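Speaker notes: moving the stockroom out front
Shop floor session, 31 October 2025

Right, hello, mugs down please. I'm going to talk about the front of the Derano building, the bit everyone walks through and no one looks at. Start with the door end. Ask the room what they'd shift first (wait, let them shout out).

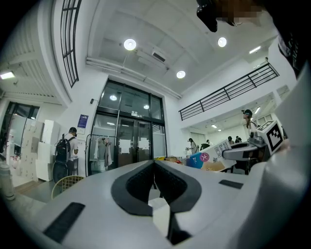
Page 2

My answer is the boxes! A tall stack against the left wall, a clothing rack in front of the entrance, and the counter with its own carton and a blue package. I love a rack by the door, it says come in, but it needs some air round it. Mention the Brivix order here: 543 pieces, all due out through those same glass doors. Don't get stuck on the notices, I always do.

Then look up. Say it twice, look UP. We pay for all that height and store everything at ankle level.

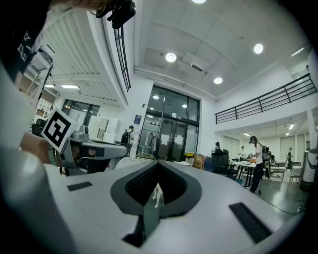
The Mohamedi quote for shelving came to 2,185 pounds, fitted, and I still think it's a bargain. Gindier were cheaper but wanted us shut for 12 days in June, so no thanks. Pause for groans. If I'm running over, skip the bit on hangers and go straight to who's got the tape gun.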